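Stunthorpe
@stunthorpe_bench
Friday, March 5, 2021

Thread on resting and holding cooked chicken, mostly the physics of it. Written for people with a domestic oven and a cheap probe.

1/ Carryover is heat moving inwards after you turn the oven off. The outside of the meat is hotter than the middle, so the middle keeps climbing for a while. A whole bird does this far more than a single leg.

2/ A leg on its own has little mass and a lot of surface. It loses heat quickly in a cold kitchen. Long resting times given for a whole bird don't transfer to it.
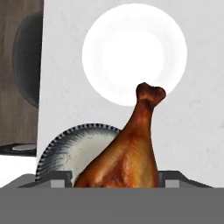
Drumstick, browned skin, bone end up.

3/ Probe placement matters more than probe price. Go into the thickest part from the side and stop short of the bone. Take the lowest reading you can find, then move the tip and try again.

4/ I hold my cheap Conetti probe to 70 in the centre, Celsius. Check yours in a mug of crushed ice and water first. Mine read high from October onwards and I only found out when I changed the battery.

5/ Foil. A tight wrap traps steam and softens the skin. A loose tent slows the cooling less but keeps the surface drier. If the skin matters to you, use neither and warm the plate.

6/ Plates are a heat sink. A cold one takes heat out of the food from underneath, and a wide one leaves more of the sauce exposed to air. A small portion in a shallow pool of golden sauce, like the one on the round white plate in the second picture, has very little heat in reserve. I put plates in a low oven at 40 for the length of the rest.

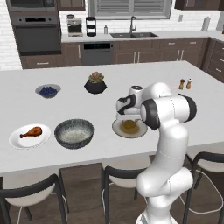

7/ Sauce cools from the top by evaporation, so depth is what you want if it has to wait. Keep it in a lidded pan and pour late. The plate up there has its sauce round a darker lump in the middle, and with that layout the thin outer part of the pool is the first to go tepid. Pour over the food last if you can.

8/ Dmytriv asked about resting on a rack. Yes, if there is a tray under it. The underside stays dry and the juices can go back into the pan.

9/ Logging: one reading every 30 seconds is plenty. I export to Skumeto as plain text and plot it there. Label the file with the starting weight or the curve is useless a week later.

10/ Next thread will be on reheating rice. Corrections to this one are welcome, with readings please.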